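Flarham tabletop set

The Flarham tabletop set is a collection of recorded examples for training robot arms, begun by Ingrid Crenshaw and Danish Virk. It holds 4,000 recordings of small household objects and toys, among them a turtle with a gold-coloured shell.

Each recording starts with the objects at rest on a dark wooden tabletop and the gripper nearby.

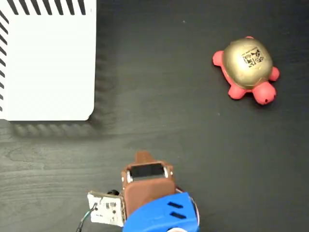 Labelling

Samina Satti organised the labels in September. Recordings shorter than 8 seconds are left out.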